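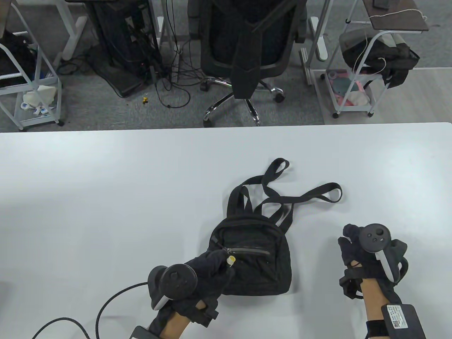

A gloved hand holds the zipper tab of a small black backpack. Each glove carries a controller.

How Does a Robot Learn to Open a Zipper?
From the Koyama Learning Center series "Inside the Software"

Opening a backpack is easy for most people. You find the zipper, take hold of the tab and pull. You probably do not think about it at all. A robot has to be given every part of that job, and most of what it needs is software. Software is the set of instructions that tells a computer what to do.

Seeing the zipper
A camera does not know what a backpack is. It sends the computer a grid of tiny colored dots called pixels. A part of the software called perception studies the dots and looks for patterns. It may find a long thin line that could be a zipper, or a curved band that could be a strap.

Black bags are difficult. When the fabric, the straps and the pocket are all dark, their edges are hard to tell apart. A light-colored tab on a dark bag gives the software something clear to find.

Learning from people
Engineers once tried to write a rule for every movement. For a zipper, the list of rules becomes very long, and it can fail as soon as the bag is turned a different way. Many teams now use another method, called learning from demonstration. A person does the job and a computer records how the hands move.

The controllers on the gloves in the photograph are the kind used for virtual reality games. Controllers like these can be tracked, so the computer can work out where each hand is and which way it is tilted. It stores these positions many times every second.

One demonstration is not enough. At the Istton laboratory, a set of zipper lessons contains 149 demonstrations, made with 13 different bags. "If we only showed it one bag, it would learn that bag and nothing else," says Berenice Becerra, who prepares the lessons. "We turn the bags, we move the straps, and we start with the zipper in different places."

Making a plan
After training, the software can look at a new bag and suggest what to do next. This is called planning. A plan might be: move above the pocket, lower the fingers, close them on the tab, pull along the zipper. The Istton planner is named Jellow. It looks ahead only a short way and then makes a new plan, in case the bag has slid across the table.

Staying in control
The last part is called control. It turns the plan into signals for the motors. Control software also checks how hard the robot is pulling. If the zipper sticks, the robot should stop, loosen its grip a little and try again - just as you would.

Cloth makes this harder. A wooden block keeps its shape when you push it, but a bag bends and folds. People often use one hand to hold a bag still while the other hand pulls, and a robot with two arms must learn to make them work together.

Try it yourself
You will need a partner, a pencil case with a zipper, and a sheet of paper.
1. Write instructions for opening the pencil case.
2. Ask your partner to close both eyes and follow your words exactly.
3. Stop after five minutes and change any instruction that did not work.
4. Turn the pencil case around and try again.

Words to know
Perception: finding out what is nearby by using cameras or other sensors.
Demonstration: showing how a job is done.
Planning: choosing which movements to make.
Control: making the motors carry out the plan.

Text by Ifigeneia Nikolaidis. Reviewed by Benedikt Lanz.
Last updated Oct 27, 2025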